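Getting two arms to agree on one coat hanger

If you followed the last tutorial, you have Costel running, both arms respond to the teleop node, and you can record and play back a single-arm pick. Great! Now we're going to make the two arms share an object, and that's where my first week went completely sideways.

I'm using a hanger with a top on it for all of this. You can use a broom handle or a ruler if you want an easier start, but clothes are what I care about and the code is the same either way.

Before you start

You need Costel with the dual-arm plugin turned on, a hand-eye calibration you trust, and a head camera publishing color and depth. If your calibration is older than your last camera bump, redo it. I skipped that and spent a whole Monday tuning gains to fix an error that lived in a transform file.

Step 1: Pick a leader

My first version sent each arm its own target and hoped for the best. Please don't do this. Each arm lands a little off, the wood doesn't stretch, and the difference turns into force at the wrists until something slips or faults.

So pick one arm as the leader. Mine is the left, set in dual.yaml:

leader: left
follower: right
mode: relative

In relative mode the follower doesn't get a world pose at all. It gets a pose measured from the leader's gripper, captured at the moment both hands are closed. Wherever the leader goes, the follower keeps that offset.

Step 2: Capture the offset at the right time

Close the leader first, then the follower, then wait 12 control cycles before you call capture_offset(). The fingers are still settling when the close command returns, and if you grab the offset too early you bake that wiggle into every move afterward. (Ask me how I found out. Or ask Siwan Eynon, who had to listen to it.)

Step 3: Make the follower a bit soft

Even with a good offset you want some give. I run the follower in impedance mode with stiffness at 80 along the hanger and leave the other axes at their defaults. Go up and the arms start to argue, go down and the free end sags. Try your own numbers, mine are only good for my arms!

Step 4: Check the grasp before you move

Run costel check grasp --both and look at the live view while it works. You want to know what each hand has hold of, and with clothes it's often more than one thing. The left fingers have a shoulder strap pinched against the wood and the right hand is wrapped around the bare lower end of the hanger, so the two contacts need different settings.

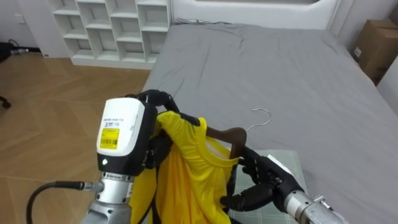 Photo: Lleucu Humphreys / Skutulham

For a grasp like that, set contact: mixed on the left side and contact: rigid on the right. Mixed tells the slip detector to put up with small fabric motion before it raises a flag. With rigid on both sides I got 213 slip warnings in one session, and almost all of them were cloth creeping under a finger.

Step 5: Move slowly, then less slowly

Start with a straight lift, no rotation, at the lowest speed setting. Watch the wrist force plot on both sides. If the two lines climb in opposite directions, stop and recapture the offset. Once the lift is boring, add a small tilt, then a sideways move.

If the planner refuses with error 11, it thinks the forearms will collide. Check that the hanger is attached to the leader in the planning model and that you didn't attach it to the follower too. I do this roughly every other time I restart.

The full config is in the project folder under examples/hanger. Chibuzor Ugwu sent in a fix for the release order in July, so pull before you run it: the follower now opens first, and the leader keeps hold until you tell it to let go.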